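Learning the names of apples

I have fallen head over heels for old apple varieties, and I blame a carrier bag. Marion McIver, who lives two doors up from my sister in Lolthorpe, left it on the step last August with a note that said "eat the stripy ones first, the rest won't be ready till the clocks change". I'd never in my life thought of an apple as not being ready. You bought it, you ate it, or it went soft in the bowl and you felt guilty.

The stripy ones were Beauty of Bath. If you've never had one, they are small and flattish and red all down one side, and they last about as long as a good mood. Three days and they've gone woolly. But on the first day! Sharp, a bit like strawberries, with pink running into the flesh just under the skin. I ate four standing up at the sink and then went round to ask where they'd come from.

They'd come from the old orchard behind the chapel, where there are 76 trees still standing. Marion has a map of it drawn on the back of a roll of wallpaper, with a name pencilled next to most of the trees and a question mark next to the others. The question marks were what got me. How can you have a tree that size, dropping fruit every autumn for longer than I've been alive, and not know what it is?

Quite easily, as I now know. Labels rot, people move away, and an apple pip doesn't grow into the same apple it came from. I had no idea about that! Plant a pip from a Bramley and you'll get some sort of apple tree, but it won't be a Bramley. If you want another Bramley you have to take a bit of twig from one and graft it on to a different set of roots. Which means every Bramley anywhere is, in a way, a piece of the same tree, passed from hand to hand since the early eighteen hundreds. I've told this to everyone I know and some of them twice. 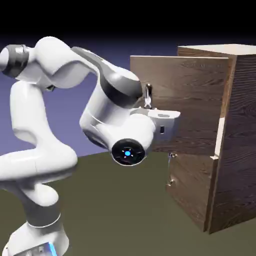
So this winter I had a go at grafting. You cut your twigs (scions, if you want to sound the part) in January when the tree is fast asleep, wrap them in damp newspaper and keep them in the fridge. Mine lived behind the mustard until March. Then you make a long sloping cut on the twig and a matching one on the rootstock, with a little tongue in each so they lock together, and bind the whole thing up tightly with tape. The green layer just under the bark has to line up on at least one side. That's the bit that matters, and it's the bit that's hard to see when your hands are cold and your glasses have steamed up.

I did six. I practised on willow first and got through a whole evening and two plasters. By the middle of May, 3 of the six had put out leaves, tiny crumpled grey-green ones, and I went out in my dressing gown to look at them every morning before I'd put the kettle on. They're all from the same tree, one of the question marks down by the wall. It gives a big, ribbed, yellow-green cooker that fluffs up like a cloud when you bake it and hardly needs any sugar. Marion calls it the Wall Apple, so for now that's what it says on my pots.

We did try to find out its real name. There's a way of going about it: you look at the stalk, how deep the hollow is around it, whether the eye at the other end is open or closed, what the core looks like when you slice it across the middle. I'd been eating apples for decades and never noticed they had an eye. We had a book from the library and a tray of fruit and a pot of tea, and after an entire afternoon we had got it down to "probably not a Warner's King". I can't remember when I last enjoyed an afternoon so much.

If you fancy trying any of this, start with the eating. Go to an orchard open day in October, buy one of everything, and write the name on each apple in biro before you get it home (I learnt that the hard way with a bag of eleven mystery russets). Russets, by the way, are the ones with rough brown skin that look past it and taste of pears and nuts. Have one with a bit of Cheshire cheese and ring me afterwards.

The three little trees are in their big pots now by the back door, staked, watered and fussed over. They won't fruit for a few years yet. Meanwhile Marion has another twig she wants me to take this winter, from a tree with a hollow trunk that leans right over the path, and I've already cleared the space behind the mustard.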